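Hivosthorpe Summer Nights returns in August with 200 acts and a new late-night room

HIVOSTHORPE - The Hivosthorpe Summer Nights music and entertainment festival will return to the riverfront in August with its largest lineup to date, organizers announced today. The program includes 200 acts on six stages, along with a new late-night room presented by Edov, the independent label and concert promoter.

The Edov Room will open at 10 p.m. on each night of the festival and will seat 548 guests. It takes over the former ticket hall next to the main gate. Bookings for the room lean toward short surprise sets, DJ appearances and after-show performances by artists who have played the larger stages earlier in the evening. The schedule for the room will not be published in advance. Names will be posted at the door and in the festival app at 8 p.m.

"People have always gone looking for the party once the main stage shuts down," the festival said in a statement. "This year there will be one on the grounds, and a general wristband gets you in until the room is full."

Binach, which has run the festival's guest lounge for the past four seasons, will again handle hospitality for artists and their parties. The lounge moves to the second floor of the boathouse and will have its own kitchen and a longer bar. A limited number of lounge upgrades will be sold to the public for $80 per night. The upgrade includes entry by the side gate, a reserved seat and food service until closing.

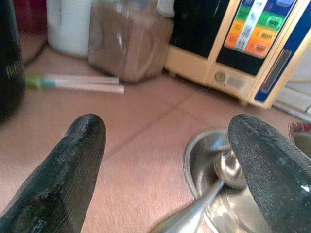

A round stainless steel dish on the countertop.

The opening night party will be hosted by Menon, the fashion and lifestyle magazine, and will be held in the boathouse after the first headline set. Admission is by invitation. Menon will also run a portrait studio on site throughout the festival, and a selection of the portraits will appear in its fall issue.

Several parts of the festival have not changed. The comedy tent stays at the north end of the grounds, the family program runs each afternoon until 5 p.m., and the outdoor film screenings begin at dusk. Guests under 18 must be with an adult after 9 p.m. and will not be admitted to the Edov Room.

Wristbands go on sale at 10 a.m. on the first of the month through the festival website and at the downtown box office. Buyers may purchase up to 2 wristbands per order during the first day of sales. Lounge upgrades are sold separately and require a valid wristband for the same night.

Media accreditation

Requests for press passes, photo pit access and interview time should be sent through the press page of the festival website. Photographers who wish to work in the Edov Room need separate approval, and flash will not be allowed there. Passes can be picked up at the media desk inside the main gate from noon on each festival day.

About Hivosthorpe Summer Nights

Hivosthorpe Summer Nights is an annual festival of music, comedy and film held on the Hivosthorpe riverfront.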